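走马看花逛Flamano开放日：墙纸、胶带、气泡膜，还有一碗很咸的面

先说结论，值得去，但别穿白鞋。

2020年8月11日，赶早班车去的。Flamano的开放日，原本五月就要办，后来推迟，通知改了两回，我差点以为不办了。地方在老工业区最里头，导航把我带到一堵墙前面，绕了一圈才找到门。门口一块小牌子，字很小，箭头指的方向还是反的。

出门急，笔记本忘带，下面全是手机备忘录里敲的，回来的车上又补了点。错别字懒得改了，大家凑合看。

进门登记，领一张贴纸，贴胸口。我那张没粘性，走两步就掉，后来干脆贴手机背面。门厅不大，一排鞋套，一台饮水机，几把折叠椅。等人齐。等了好一阵。旁边一对母女在讨论中午吃什么，听得我也饿了。

带队的是Wilma Carnegie，个子高，走路飞快，说话更快。她在Flamano管包装和出货，之前做过墙纸花样的打样，所以两头都能讲。开场白就一句：跟紧，别摸没贴标签的东西。然后就走了。后排的人还在套鞋套。

Flamano是干嘛的，简单说：把几家小厂的家居东西收过来，配套、打包、发出去。墙纸是Cinel的，盘子杯子是Saengthong的，收纳篮和挂架那一摊归Tultura。去之前我以为是个卖墙纸的，搞错了。墙纸只是一部分，不过确实是最好看的一部分。

第一间，墙纸样品间。

一进去就是味道。纸、胶、还有点像旧书店。样品本子厚得离谱，一本要两只手抱。墙上一幅一幅挂着试贴的大样，窄条的竖着，宽幅的横着，有几幅边角翘了没人管。Wilma说翘边是故意留着的，给客人看背面的纸有多厚。行吧。

目录编号排到3,434。我问是不是真有这么多花样，她说编号是编号，花样是花样，停产的不会把号腾出来，所以中间空了一大片。这个我喜欢，很多厂都会把号重新排一遍，老客人回来补货就抓瞎。我家客厅那卷就是，补了三次没补到，最后拿书柜挡上了。

花样分几路。素的，条纹的，小碎花，还有大花大叶那一路。来的人多数围着素的看，摸来摸去，说耐看。我站在大花那边没动。深底大花这种东西，样品本上看着吓人，贴满一面墙反而沉得住。小碎花倒是相反，本子里秀气，上墙以后远看一片灰。这是我自己装过两次房子的体会，不是Wilma说的，说错了算我的。

有人问深底的会不会显得屋子小。Wilma的回答是看灯。灯在顶上，显小；灯在边上打着墙，不显。又有人问对花怎么对，她当场抽了两幅拼给我们看，手很稳，先对叶子后对花，她说花瓣边缘软，差一点看不出来，叶尖差一点全看出来了。这句我记下来了，很有用。

还有一个小知识：同一个花样不同批次颜色会差一点，买的时候一定看批号，一次买够，宁可剩半卷。剩下的可以裱抽屉底，可以包书，可以贴柜子背板。她自己家的鞋柜里头就是贴的剩料，打开来一片热带。

胶的事也讲了，讲得太快没记全。大意是，胶刷墙上的和刷纸上的别混着来，买之前看背面说明。刷完等一等再贴，等多久看纸。底下有人追问到底等几分钟，她说看纸。再问，还是看纸。大家笑。

第二间，盘子。

Saengthong的东西我原来就有两个碗，用了好些年，磕掉一个口。这次看到全系列才知道有多少颜色。架子一直到天花板，按色排，从白到黄到橙到红，再往后是蓝绿。站在中间那段特别提气，像走进水果摊。

塑料的、密胺的、陶的都有，分开放。陶的那边地上铺了垫子，怕摔。塑料那边就随便了，有小朋友拿盘子当方向盘开，家长也没拦。Wilma看见了，说这个可以，那个不行，指了指陶的架子。小朋友居然听懂了。

浅盘为什么要有一圈高起来的边？我以前没想过。她说一是端着好拿，二是叠起来中间有空，不会吸住，三是打包时候边上受力，盘心不容易裂。第三条我回来想了想，有道理。我以前寄盘子都是裹一大团，盘心垫得厚厚的，边上反倒薄，难怪老是坏。

瑕疵品有个小角落，便宜卖。我挑了半天，一个有黑点的，一个颜色深浅不匀的。最后买了2个，都是浅盘，回家装水果。付现金，不找零头，旁边有个罐子，零头往里扔。

排队付钱的时候后面一位大哥跟我聊，说他专程来找一种停了的绿，找了几年。没找到。他也不失望，说反正来逛逛。

中午。食堂开放，一碗面，一个小菜。面咸。小菜是拌黄瓜，好吃，又去添了一回。桌子不够，很多人端着站在院子里吃。天热，院子里只有一棵树，树底下早被占了。我蹲在台阶上吃的，汤洒裤子上一点。

吃完有半个多小时自由活动，在院子里看了一会儿卸货。托盘车来来回回，地上画的黄线磨得快没了。门边堆着压扁的纸箱，捆得整整齐齐，绳结打得很漂亮，是那种一拉就开的活结，我试着学，没学会。

下午先去Tultura那边，收纳。

这家的路数是铁丝和网，篮子、挂篮、分格的、带斜口的，全挂墙上。没有一样是放地上的。负责人不在，还是Wilma代讲。她说打包的人最烦找东西，胶带在哪，剪子在哪，标签纸在哪，一天找下来时间全没了。所以东西上墙，网眼的好处是不用翻，隔着就看见里头是什么。

分格的比不分格的贵一点，我本来觉得没必要。后来看他们自己用的才服气，不分格的篮子底下永远有一层说不清的东西，谁家都一样，我家玄关那个也是，钥匙、电池、不知道哪来的螺丝，搅成一团。分了格至少每格只乱一小块。

斜口的适合挂得高一点，手往里一探就够到。平口的挂低。挂反了很别扭，我试了，确实别扭。承重问了一嘴，说看挂钩不看篮子，挂钩要是不牢，篮子再结实也白搭。

黑的白的两种颜色，我问哪种好卖，说差不多。黑的不显脏，白的挂在花墙上好看。这点我同意，白铁丝压在深底花纹上，很跳，像画了条线。

接着是包装。我最想看的部分。

我这几年寄东西寄得多，二手书、杯盘、朋友的生日礼物，摔坏过不少，赔过钱也道过歉。所以到这里精神就来了，一路挤到最前面。

先讲气泡膜。泡朝里还是朝外？现场吵起来了。一半人说朝里，一半人说朝外。Wilma说他们这边朝里，泡贴着东西，平的一面在外头好粘胶带，胶带粘泡上容易起。有位阿姨不服，说她朝外包了一辈子没碎过。Wilma说那您继续。

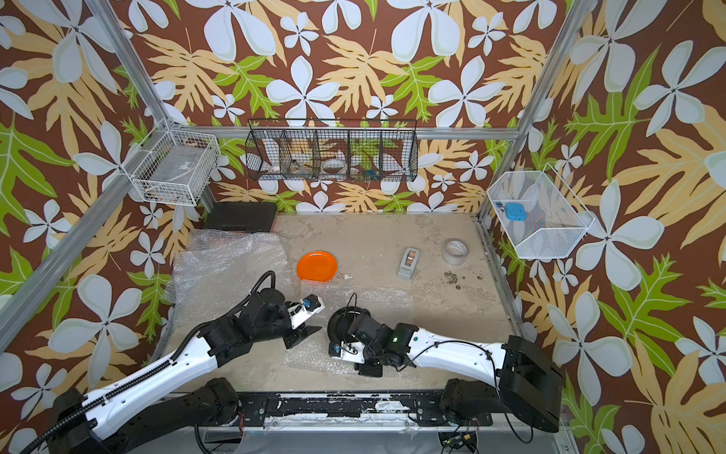 裹之前先把膜铺平，东西放靠边，不要放正中间，正中间卷起来两头都不够长。先卷一圈，按一下，再折两头，再卷。折角跟包包子差不多，她用的词是“收口”。胶带只贴两道，多了拆的人骂你。拆的人骂你这句她说了好几遍，看来被骂过。

胶带也有讲究。棕的封箱，透明的封膜，这是他们的习惯，一眼分得出哪道是箱子哪道是里头。带座子的那种切割器单手就能用，另一只手压着箱子。散卷的找头找半天，她教了个土办法：用完折一个小角，下回一揭就起。我知道这招，但从来不记得折。

一个箱子放几件盘子？竖着放，不要平着摞。这个我听过，一直不信。她拿例子讲，平摞的时候最底下那只扛着上面全部，竖着的话各扛各的。中间夹纸板。箱子摇一摇，不响才算好。响就拆了重来，没有商量。

还有空隙怎么填。揉纸团，不要揉太紧，松一点有弹性。报纸会掉墨，浅色盘子别用。他们用的是裁剩的墙纸边！纸厚，挺，揉起来刚刚好，而且拆箱的人一打开看见一团一团的花叶子，心情不错。有客人专门写信来要多塞几团。这个主意太好，我回来就把家里剩的半卷翻出来了。

然后轮到我们自己动手。每人一个盘子一张膜一段胶带。我裹得不行，两头露着，膜还裁短了。旁边那个上午开方向盘的小朋友裹得比我好，她妈妈拍了好几张。Wilma过来看我的，拿起来，放下，说：再来一张吧。又给我一张。第二个像样多了，收口那里还是鼓了一块，算了。

地上难免一地碎屑，膜角、胶带头、纸渣。收工前统一扫。扫帚挂在墙上，也是Tultura的挂钩。

提问时间很短。有人问一天发多少箱，答平常500，旺季不说了，说了手疼。有人问墙纸能不能单卖半卷，不能。有人问能不能来打工，能，门口填表。我问那个深底大花的还有没有货，说有，但是要等，预订单上我前面还排着9个人。我还是填了。填完才想起来没量墙，随手写了个数，回头得打电话改。

最后还看了一眼仓库，就一眼，站在门口不让进。高架子一排一排，灯是一段一段亮的。凉快。都不想走。Wilma在后面催，说下一拨人在门厅等着了。

实用的记几条，给想去的人：

鞋。地上有胶有灰，鞋套走到一半就破。白鞋回来洗了两遍。

包。背小一点，过道窄，大包转个身就能扫下来一排杯子。我看见差点发生一回。

时间。说是半天，实际从早待到下午快收工。墙纸那间给的时间最长，包装那间最短，想看打包的中午少排会儿队，早点去占前面。

钱。瑕疵区只收现金。样品本不卖，别问了，问的人很多。小样可以拿，每人限三张，我拿了两张大花一张条纹，条纹那张在车上压皱了。

吃。面咸，多拿水。黄瓜要趁早。

厕所在院子另一头，标得不清楚，跟着人走就行。

拍照可以，样品间不让开闪光。我拍的大半糊了，走太快，手也没停过。

回程的车晚点，在站台上坐着把两个盘子拿出来又看了一遍。带黑点那个，黑点刚好在边上，摆上葡萄应该看不见。膜是我自己裹的那张，到家没碎。胶带贴了三道，多了一道，拆的时候果然想骂人。

墙纸要是到了再写一篇。贴卧室还是贴书房没想好，家里那位投书房。量墙的数下礼拜之前得报过去，谁有好用的卷尺推荐一下，我那把回不去了，拉出来就耷拉着。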